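Trerent Opens Fruit and Water Tables in Indwood Office Building

Tenants can help themselves on two floors; pilot runs through spring

INDWOOD – Trerent, which manages shared office and meeting space, has opened self-service snack tables on the second and fourth floors of its Indwood building. The tables carry fresh fruit and bottled water and are open to everyone who works in the building, at no charge. The service started in February and will run as a pilot until the end of spring.

The tables replace the two vending machines that stood by the elevators. The contract for those machines ended in January and was not renewed. Tenants had been asked in the fall what they would like to see in their place. Of the 206 people who answered, most picked fruit and water over packaged snacks, and a smaller group asked for hot drinks. Hot drinks are still available in the kitchens on each floor.

"People told us they wanted something they could pick up on the way to a meeting," said Volker Teuber, building services manager at Trerent. "They also told us they did not want to carry coins or download anything to get it. So we put out a table."

How the tables work

Each floor has one main table in the open lounge next to the windows. Smaller side tables are set up in the meeting rooms on days when those rooms are booked for more than half a day. Fruit is delivered in the morning, before 8 a.m., and topped up once after lunch. Bananas, apples and pears are the regular items. Oranges and plums will be added when the supplier has them at a good price.

Fruit is supplied by Gallardo, a produce wholesaler that already serves several kitchens in the area. Deliveries come in returnable crates, which go back with the driver the next morning. In the first four weeks Gallardo delivered 1,038 pieces of fruit to the two floors, and 968 of them were eaten. The remaining pieces were either too soft to put out or were left over at the end of the week.

Bananas were the most popular item by a wide margin. They are also the item that needs the most attention. A banana that is firm and yellow in the morning may look very different a few days later in a warm room, and the lounges get a lot of sun.

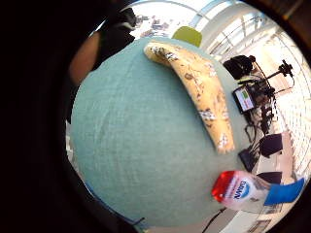
Staff check the tables at the end of each working day. Fruit with a few brown spots stays out for one more day. Fruit that is heavily spotted or soft to the touch goes to the fourth floor kitchen, where it is kept in a marked bowl in the refrigerator. Anyone may take it home. Several tenants have asked to be told when there are enough bananas for baking, and a note now goes up on the kitchen door when that is the case.

"A spotted banana is fine to eat, and plenty of people like them better that way," Teuber said. "We would like to see them go into a loaf of bread before they go into the bin. The people on four have been very good about that, and some of the bread has come back to us."

Peels and cores go in the food waste bins, which now stand next to both main tables. They are emptied twice a day. Tenants are asked not to leave peels in the small wastebaskets under the desks, as these are emptied only in the evening.

Water

Bottled water is offered mainly for visitors and for meetings. Tenants who spend the whole day in the building are encouraged to use the taps in the kitchens, which give chilled and room temperature water. Bottles are the half-liter size and are stocked on the lower shelf of a cart beside each table. Meeting hosts can take what they need before their guests arrive.

Empty bottles should be returned to the rack on the side of the cart with the caps on. Bottles that are still partly full should be emptied in a kitchen sink first. The cleaning crew found a number of open bottles in the meeting rooms during the first week, and one carpet had to be dried. There have been no further cases.

A bottle that has been opened and left in a meeting room will be thrown out at the end of the day. Unopened bottles will be put back on the cart.

Cloths and furniture

The main tables are covered with woven cloths from Steltine, a textile rental service. The cloths are changed twice a week, or sooner if something is spilled. Trerent chose rental over buying so that washing and repair would be handled off site. Clean cloths are kept in the linen cabinet across from the mail room, and meeting hosts who need one for a side table can sign it out there.

Hosts are asked to shake out a cloth over a bin before dropping it in the laundry bag. Pens, clips and badge pins have turned up in the returned laundry, and Steltine has asked for more care with these. Cloths should not be wiped with the spray cleaner found in the kitchens. It leaves pale marks on colored fabric that do not wash out.

No new furniture was bought for the pilot. The tables were already in the building and had been in storage since the ground floor was refitted. Chairs have been left in the lounges, so people can sit down to eat, but tenants who need a chair for a meeting may borrow one and return it the same day.

Early results and changes

Trerent looked at the tables after the first four weeks and made several changes. The afternoon refill was moved from 3 p.m. to 1:30 p.m. after tenants on the second floor reported that the table was often bare by early afternoon. The number of pears was cut by half, and more apples were ordered in their place. A small board now stands on each table listing what was delivered that morning and where it was grown.

The order for bananas was also changed. In the first weeks they all arrived at the same stage of ripeness, and most of them turned on the same day. Gallardo now sends a mix, with some ready to eat and some still green at the stem. The green ones are kept in the cooler storage room until they are needed.

One request that came up often was for knives and cutting boards at the tables. Trerent has decided against this for the time being. Both can be found in the kitchens, where there is a sink close by, and tenants who want to cut up fruit are asked to do it there.

Tenants also asked whether nuts and dried fruit could be added. The building has several people with nut allergies, and Trerent will keep nuts off the tables for as long as the service runs. Dried fruit without nuts is being looked at and may be tried on one floor in April.

Cost

The pilot is paid for out of the building services budget. Rents and service charges are not affected. Trerent expects the cost of fruit, water and cloth rental to come to about 35 percent less than the catering trays it used to order for meetings, most of which will no longer be needed. Tenants may still order catering for larger events through the front desk, with two working days' notice.

"We were paying for a lot of trays that came back half full," Teuber said. "With the tables, we can see by noon what people are taking and change the next order. It is a simple arrangement, and I would like to keep it simple."

Next steps

A short survey will be sent to all tenants in the last month of the pilot. It will ask about the choice of fruit, the delivery times and the location of the tables. Paper copies will be available at the front desk. Trerent will decide in early summer whether to keep the tables, and whether to add one on the ground floor for visitors and for companies that rent space by the day.

Until then, comments can be left in the box on either table or handed to any member of the building services team. Spills, empty tables and full waste bins should be reported to the front desk by phone so that they can be dealt with the same day.

About Trerent

Trerent manages office, studio and meeting space for small and medium-sized companies. Its Indwood building offers private offices, shared desks and rooms that can be booked by the hour or the day. Services include reception, mail handling, cleaning and kitchen supplies.

Press contact

Volker Teuber
Building Services, Trerent
Indwood

Interviews and visits to the lounges can be arranged through the front desk between 9 a.m. and 4 p.m.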